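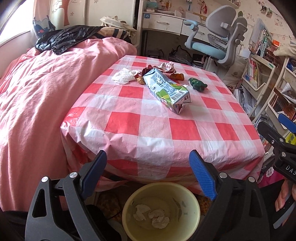
The tablecloth at Dolturcombe is plastic on purpose. We run a shared snack table in the common room, people sit down at it, people get up from it, and what stays behind is the reason this page exists. A dented drink carton lying on its side, with a crumpled tissue for company and the bin standing on the floor right by the table's edge, is a fair summary of most of the questions we get. They are answered below in the order they tend to arrive, which is to say with rising indignation.

Who is supposed to clear the table?

Whoever used it. If you sat there and ate something, the wrapper is yours, in the full legal and spiritual sense. If you arrive and find someone else's leftovers, you may clear them, complain about them, or both. Please don't photograph them for the residents' group with a row of question marks. Lærke Blöndal runs the group and has asked for a rest.

Is there a rota?

There was. It was laminated, it had a color for each floor, and it lasted until August. What we learned is that a rota tells 20 households exactly whose fault it is, and then everyone waits for that person to come home.

I only had a drink. Does that count?

Yes. Drink cartons are the worst of the lot. They look empty and they are holding back one last mouthful, which they release when somebody sits a bag down next to them. Tip it out in the sink, fold the corners out, press it flat and take it away with you.

Which bin does a carton go in?

The recycling crate in the hallway, under the mailboxes. The small round bin by the table is for tissues, candy wrappers, peel and crumbs. A carton will technically go in there, after which nothing else will.

What about foil-type wrappers and torn snack packets?

Small bin. Yes, even if there's a triangle printed on it somewhere. Our collector, Zulier, won't take film or anything with a shiny lining, and Esben Lauritsen has already had the argument with them over the phone, twice, so there's no need for you to have it too.

Can I leave a used tissue on the table if I'm coming back for it?

You are not coming back for it.

Half of this was here before I sat down. Do I have to clear that as well?

No, but consider how it looks when you get up. A table with one wrapper on it collects a second wrapper in no time, and by evening it's a compost heap with chairs. Clearing the lot takes less time than explaining which bits were yours.

What's the quickest way to do it?

Big things first. Carton off to the side, stiff packaging next, then gather the soft stuff with a tissue that's already doomed. Bring the bin to the table edge and drop things in from close up. Sweeping the whole pile toward the edge with your forearm feels efficient - it also sends anything round off in a direction of its own, usually under the radiator.

How do I wipe down the cloth?

Damp sponge, a drop of dish soap, then a dry towel. Don't use the green scouring side, as it takes the shine off and the pink squares are already paler than they used to be. Do the folds at the corners too. Crumbs go to live there.

Can we iron the creases out?

It's plastic. Mogens Vídalín tried a hairdryer on the previous one and we now have a different one. If the creases trouble you, lift the cloth off, hang it over the shower rail overnight and put it back in the morning.

Why red, pink and white checks?

It was 4 dollars off. Farzana Kodikara also points out that you can't see jam on it, a quality she calls charm and the rest of us call a hazard. There was a plain gray one in the same shop and it made the room look like a dentist's.

The bin has dark streaks inside. Is it clean?

Run it under the shower with dish soap, let it dry upside down, and it will be clean with streaks. Some marks have been with us longer than some of the tenants. A new liner hides most of them, and the liners are in the drawer marked Juhl, which was the brand of something we no longer own.

When does the small bin get emptied?

When it's full. Full means level with the rim. It doesn't mean a dome, and it doesn't mean you can stamp on it and buy another day. Tie the liner, take it down to the yard, put in a new one. If you skip the new liner, everyone in 326 will hear about it, because that's where Kolbrún Hviid lives and she is nearest.

Can I move the bin somewhere less visible?

We tried it behind the door. Nothing went in it for a week and plenty went near it. Please leave it by the table, on the floor, where a person with a tissue in hand can find it.

I found something on the table I can't identify. Who do I tell?

If it's soft, throw it out. If it's hard, it may be part of the Panico coffee maker, so put it on the windowsill and leave a note. If it moves, knock at 326.

Last updated Sunday, April 13, 2025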